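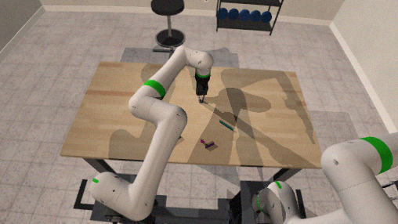 La segunda vida de las bañeras de hierro

Miércoles, 7 de febrero de 2018

La primera vez que metí el hombro debajo de una bañera de fundición entendí por qué tanta gente las deja donde están. Éramos cuatro en una escalera de vecinos, con una manta vieja, dos correas de mudanza y un rellano en el que no cabíamos todos a la vez. Tardamos una tarde entera en bajarla. Y cuando por fin estuvo en la furgoneta, con sus patas envueltas en cartón y el esmalte lleno de rozaduras grises, me pareció el objeto más bonito que había visto en mucho tiempo (mis compañeros de carga opinaban otra cosa).

La bañera era una Zako, un modelo de 1,70 con el borde enrollado y un desagüe tan ancho que hoy cuesta encontrarle tapón. Había pasado sus últimos años en una terraza, haciendo de jardinera. Quien la compró quería volver a bañarse en ella, y por eso acabó en Vasilakis, un taller de las afueras de Castellón donde se reesmaltan bañeras, lavabos y platos de ducha antiguos, y donde he pasado buena parte de este invierno mirando, preguntando y estorbando.

El taller

Lo lleva Charalambos Kyriakidis, que aprendió el oficio en una fábrica de cocinas esmaltadas y lo trasladó a los baños casi por casualidad, cuando un vecino le pidió que le arreglara un lavabo. Guarda un cuaderno de tapas duras donde apunta todas las piezas que entran: medidas, peso, estado de las patas, color pedido, color que tenía debajo. El mes de septiembre llegó a la bañera número 437. La mía, o mejor dicho la que yo ayudé a bajar, vino poco después y ocupa media página, con una flecha que señala un golpe en el borde y la palabra «martillo» entre interrogantes.

A Kyriakidis le gusta empezar por el sonido. Golpea el hierro con los nudillos, en el fondo, en los costados, debajo del borde, y escucha. Una pieza sana da una nota larga y oscura, casi de campana. Una grieta la deja muda de golpe. Yo al principio no oía ninguna diferencia; al tercer día me pilló golpeando por mi cuenta una bañera que esperaba turno en el patio y se echó a reír.

— Ya no podrás entrar en un baño ajeno sin hacer eso — me dijo.

Tenía razón. Lo he hecho en dos hoteles y en casa de mi cuñada.

Quitar antes de poner

Lo que la gente llama esmaltar una bañera son en realidad varias cosas distintas. Está el esmalte vítreo, el de verdad, polvo de vidrio fundido sobre el metal a temperaturas que solo se alcanzan en un horno grande. Y están las pinturas de dos componentes, que se aplican con pistola en el propio cuarto de baño y secan al aire. Las segundas resuelven un apuro, cuestan mucho menos y pueden quedar muy decentes si se prepara bien la superficie. Pero cuando uno pasa la mano por un vítreo recién salido del horno ya no hay discusión posible. Qué tacto, qué profundidad tiene ese blanco.

Antes de llegar ahí hay que desnudar el hierro. La bañera se chorrea con granalla hasta que no queda rastro del esmalte viejo, y aparece entonces un gris mate, uniforme, con los poros abiertos. Es el momento en que salen los secretos: soldaduras antiguas, números de molde, la marca de la fundición. En el caso de la Zako apareció debajo del borde una cifra en relieve que nadie había visto con las capas de pintura encima. Kyriakidis la copió en el cuaderno y pidió que se tapara con cuidado durante el resto del proceso, para que siguiera leyéndose.

Después viene la capa de fondo, oscura, casi azul, que es la que agarra al hierro. Se cuece. Luego las capas de color, espolvoreadas con un tamiz sobre la pieza al rojo, con un brazo de distancia y una careta que da más calor del que quita. El polvo cae, se derrite al tocar el metal y se extiende solo. Dura unos segundos y es imposible no quedarse con la boca abierta. Yo lo vi desde la puerta, que es hasta donde me dejaban llegar, y habría aplaudido. 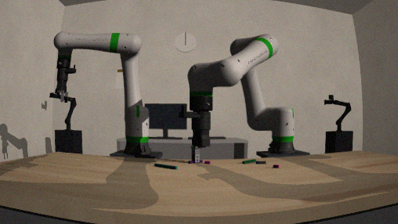

Dos brazos robóticos blancos con bandas verdes, sobre un tablero de madera clara.

El enfriamiento pide paciencia. Si se abre la puerta del horno demasiado pronto, el esmalte se contrae a un ritmo y el hierro a otro, y aparece una telaraña de fisuras que obliga a empezar desde el principio. Entre una cosa y otra, la Zako estuvo once días en el taller, sin contar el fin de semana en que se quedó esperando a que llegara el desagüe.

El problema del desagüe

Y del desagüe hay que hablar, aunque luzca menos. Las bañeras antiguas traen agujeros que no corresponden a ninguna medida actual, y los rebosaderos están a alturas caprichosas. Se puede recurrir a un adaptador, y muchas veces funciona, pero el resultado suele ser una pieza cromada demasiado nueva asomando en medio de un esmalte precioso. En Vasilakis prefieren encargar el juego completo a Unier, un tornero que trabaja el latón a medida y que entrega las piezas sin pulir, para que cada cliente decida. A mí el latón crudo me parece una maravilla. Se oscurece con el agua, se aclara donde lo tocan los dedos, y al cabo de un año tiene un mapa propio.

Conviene también pensar en la grifería desde el primer día. Las bañeras exentas admiten tres soluciones: grifos en el borde, si este trae perforaciones; grifos de pared; o columnas que suben desde el suelo. Las columnas son las más vistosas y las que más disgustos dan, porque obligan a saber el punto exacto donde va a quedar la bañera antes de cerrar el pavimento. He visto una columna instalada a nueve centímetros de donde debía, con el caño vertiendo encima del borde como una fuentecilla de pueblo. Hubo que levantar cuatro baldosas.

La pared es más agradecida. Si la bañera se mueve un poco, el caño sigue llegando, y la llave queda a mano sin tener que inclinarse por encima del agua.

¿Aguantará el suelo?

Es la pregunta que hace todo el mundo, y con motivo. Una bañera de fundición pesa lo suyo vacía; llena y con una persona dentro es otra historia, y además todo ese peso baja por cuatro patas pequeñas. En un forjado de hormigón moderno no suele haber complicaciones. En una casa con viguetas de madera hay que llamar a alguien que sepa, levantar una tabla y mirar el estado de la madera y hacia dónde corre. Colocar la bañera atravesada a las viguetas, con las patas repartidas entre varias, ayuda muchísimo. También se usan placas debajo de las patas, de hierro o de piedra, y hay quien las convierte en parte de la decoración.

En el Colleo, una pensión pequeña de montaña que ha puesto bañeras recuperadas en todas sus habitaciones, eligieron losas de pizarra de la zona. Fui a pasar una noche, con la excusa de este reportaje. Llegué con frío, abrí el grifo antes de quitarme el abrigo y me senté en un taburete a ver subir el agua. El hierro, al principio, roba calor. Hay que dejar correr primero un poco de agua bien caliente, vaciarla o mezclarla, y entonces el metal se templa y hace lo contrario: guarda. Estuve dentro casi una hora leyendo una novela malísima y salí arrugado y feliz.

Cómo reconocer una buena candidata

A quien quiera buscar la suya en un derribo, un chatarrero o un anuncio de segunda mano le paso lo que he ido apuntando estas semanas. Un imán en el costado dice si hay hierro o acero, aunque no distingue entre los dos; para eso está el peso, y el sonido. Las patas son importantes, y a veces faltan o están cambiadas de sitio. Cada una encaja en su hueco, con una cuña o un tornillo, y encontrar una suelta de la misma forma puede llevar meses. Hay que darle la vuelta a la bañera siempre que se pueda. El óxido superficial no preocupa, se va con el chorreado; los bordes carcomidos alrededor del desagüe sí, y mucho.

Los desconchones del esmalte, por grandes que sean, son lo de menos si la pieza va a pasar por el horno. Lo mismo vale para las manchas verdes bajo el grifo y para esas capas de pintura plástica que alguien aplicó con brocha un domingo.

Y medid la escalera. Medidla con el pasamanos puesto, y medid también la puerta del baño, el giro del pasillo y el ascensor si lo hay. La Zako volvió a su casa por el mismo camino por el que había salido, subida por otros cuatro, esta vez profesionales, que lo hicieron en veinte minutos y sin una sola palabrota. Yo iba detrás con las patas en una caja. La dueña había elegido el exterior en un verde muy oscuro y el interior blanco, con el latón sin pulir, y en cuanto estuvo apoyada en el suelo se quitó los zapatos y se metió dentro, vestida, para comprobar si le cabían las piernas.

Le cabían de sobra. Antes de irme, di un golpecito con los nudillos debajo del borde.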